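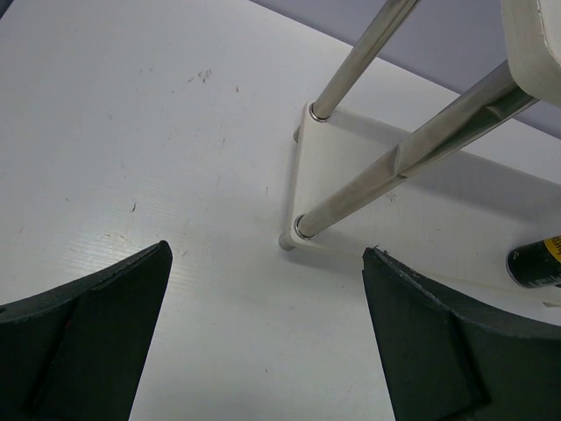

4. Mise en place de la cellule à deux bras

Ce chapitre concerne la cellule Kestlow montée sur châssis aluminium, avec deux bras et une petite étagère de présentation. Il suppose que les bras sont déjà fixés au rail avant et que l'alimentation est raccordée (chapitre 3).

4.1 Contrôle des doigts de pince

1. Mettez les bras en position de repos et coupez la puissance moteur. Laissez l'électronique sous tension.
2. Ouvrez chaque pince à la main, sans forcer sur l'articulation du poignet.
3. Passez un chiffon sec sur les faces internes des doigts. N'utilisez pas de solvant.
4. Examinez les arêtes. De petits éclats sur le bord sont admis tant que la face interne reste plane. Si un éclat entame cette face, remplacez les doigts par paire (kit Gornura).
5. Refermez la pince et vérifiez que les extrémités se rejoignent sans se chevaucher.

Attention – Ne limez pas un doigt abîmé. L'effort de serrage serait mal réparti et l'étalonnage de la pince ne serait plus valable.

4.2 Plateau et étagère

1. Nettoyez le plateau à l'eau claire. Les rayures et les traces grises de frottement ne gênent pas la prise et n'ont pas à être poncées.
2. Posez l'étagère près de la paroi du fond, parallèlement à celle-ci. Laissez un espace de 100 mm entre l'étagère et la paroi.
3. Appuyez sur chaque angle. Si l'étagère bascule, reprenez l'enfoncement des pieds.
4. Placez les récipients hauts (briques, bouteilles) sur l'étagère, bouchons fermés, et les canettes sur le plateau, devant.

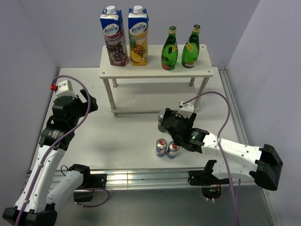

Avant la remise en puissance, contrôlez le trajet des câbles de chaque bras. Le câble du boîtier capteur doit former une boucle souple au-dessus de la pince et redescendre vers l'avant sans passer entre deux segments.

4.3 Vérification des mouvements

1. Rétablissez la puissance moteur et attendez que les 2 bras soient signalés prêts dans le logiciel Paredes.
2. Amenez le bras gauche au-dessus du plateau, puis ramenez-le au repos. Faites de même avec le bras droit.
3. Recommencez à vitesse réduite, poignet tourné à fond dans un sens puis dans l'autre. Le câble ne doit jamais se tendre.
4. Descendez la pince droite au-dessus d'une canette et arrêtez-vous avant le contact. Vérifiez sur l'image du poignet que les deux doigts sont visibles.
5. Lancez 6 cycles de prise à vide. Notez tout bruit ou à-coup dans le journal de la cellule.

Remarque – Si un doigt manque à l'image, desserrez le boîtier capteur, recentrez-le et resserrez. Refaites ensuite l'étalonnage décrit au chapitre 5.

Attention – Ne passez pas la main sous l'étagère tant que la puissance moteur est établie, même bras immobiles.

4.4 Entretien courant

Contrôle des doigts et des câbles : chaque semaine.
Serrage des équerres sur le rail avant : chaque mois, et après tout déplacement du châssis.
Pièces de rechange : magasin Grurnau, à l'attention d'Eun-seong Ahn.

Révision du chapitre : 1er mai 2026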